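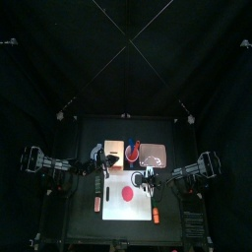 Utensils standing in a pink cup. Kitchen basics can be borrowed from Drosden's lending library as well as larger items.

Drosden kitchen library to open second branch in Gunditwood

Jun 2, 2024

A library that lends out pots, pans, baking tins and tableware is to open a second branch in Gunditwood in December.

The Drosden Kitchen Library has signed a lease on the former Beltrán shoe shop in Mill Row, which has stood empty since the business moved to the retail park. The new branch will open on two afternoons a week to begin with and will carry the same range as the main branch in Station Street.

Members pay £18 a year and can take out up to 15 items at a time. Loans last for 28 days and can be renewed once by phone or at the desk. There is no extra charge for most things, although a deposit is taken on preserving pans, pasta machines and the larger stand mixers.

Lindiwe Zwane, who runs the library, said the Station Street shop had run out of shelf space last winter.

"We were storing fish kettles in the office," she said. "People in Gunditwood have been getting two buses to collect a cake tin, and then two buses to bring it back. A lot of our members live on that side of the river and they have been asking for this for a long time."

Cake tins remain the most popular loan, with number-shaped tins often booked months ahead. Jam pans go out steadily from late summer. Party sets, which include plates, cutlery and cups, are in demand for christenings, funerals and school leavers' events.

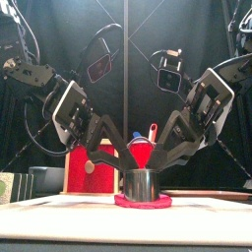 A stainless steel cup on a knitted coaster.

The Gunditwood branch will also be the first to offer stainless steel cups in place of the plastic beakers in the party sets. The old beakers scratch easily, and many have gone cloudy after repeated washing. They will be kept at Station Street until they wear out.

Viera Zelenák, who has been a member for two years, said she had mainly used the library for large family meals.

"I have a small flat and I cook for a big group perhaps twice a year," she said. "I don't want a roasting tin that size in my cupboard the rest of the time. I have borrowed the same one so often that I know which corner is dented."

She said she hoped the new branch would open later in the evening than Station Street, which closes at five. The library has said that opening hours have not been settled and that members will be asked for their views before the autumn.

Fitting out the shop will be carried out by Dromoser, a local joinery firm. Work includes new shelving, a ramp at the front door and a washing-up area at the back, where returned items will be cleaned and checked. Planning permission was not needed for the change of use, but the shop sign will need separate consent. The existing tiled front will be kept.

The money for the work has come from membership fees and from a sale of surplus china held in the spring. The lease runs for three years with an option to extend.

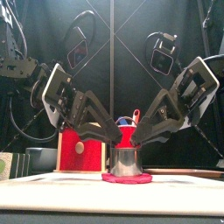
Steel cups are replacing plastic beakers in the party sets.

Residents are being asked to donate items in good condition before the opening. The library is looking for loaf tins, large saucepans with lids, measuring jugs, rolling pins and serving dishes. It cannot accept knives, pressure cookers or anything with a non-stick coating that has started to flake. Electrical items are accepted at Station Street only, where they are tested before going on the shelves.

Donations can be left at the Station Street desk during normal opening hours. Items should not be left outside the Mill Row shop while building work is under way.

Existing members will be able to use either branch without paying again, and items borrowed from one can be returned to the other.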